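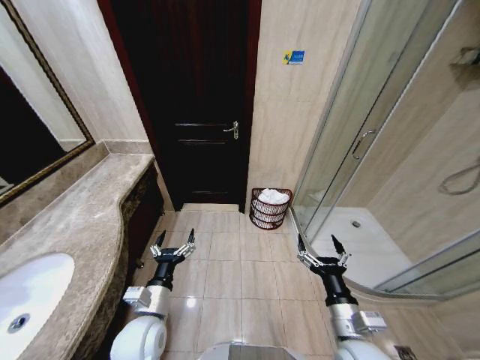 ## Week 2: Work in small rooms

Read these notes before the Friday lab. They continue from the reading on two-arm planning, and I will not repeat the theory of it in class.

**Why a bathroom.** In the lab hall you had free space on every side, and most of your programs depend on this without saying it. In a bathroom the arms share a narrow floor with a vanity, a shower and a door. Glass and glossy tile are also difficult for the depth camera. Clear glass can be read as open space, and a bright reflection on the floor can be read as a hole. A large mirror is the third problem, as the map may grow a second room behind the wall.

### Task for each team

You work in pairs, 2 students to one robot. The tasks are given in the software package Nekier, in the folder `bath`.

1. Drive in with both grippers open and pointing forward. Stop before the door.
2. Mark the shower glass and the mirror by hand as solid surfaces in the map.
3. Plan a reach to the rolled towel in the wicker basket, beside the door. Show the plan to your tutor before you run it.
4. Take the towel out and lay it on the counter, well away from the basin.
5. Return the arms to the start pose and save the log.

Limits: the log must not be longer than 600 seconds, and the arm speed stays at 60 per cent of maximum or lower. Do not change the speed limit in the Chornovol driver, even for a test.

### Common mistakes

- The front edge of the counter is not straight. It curves outward near the middle, and a box model of the counter will let the left elbow pass too close.
- The base rail of the shower is curved too. Please model it as several short pieces.
- The fingertips are pointed. They catch in open wicker very easily, so approach the towel from the top.

### To hand in

One log and one page of text for each team, uploaded to the Velside folder. Write which collisions your planner predicted and whether you agree with them. If a run failed, I would like to see that log also. Marks are given for the explanation, and a failed run can still receive full marks.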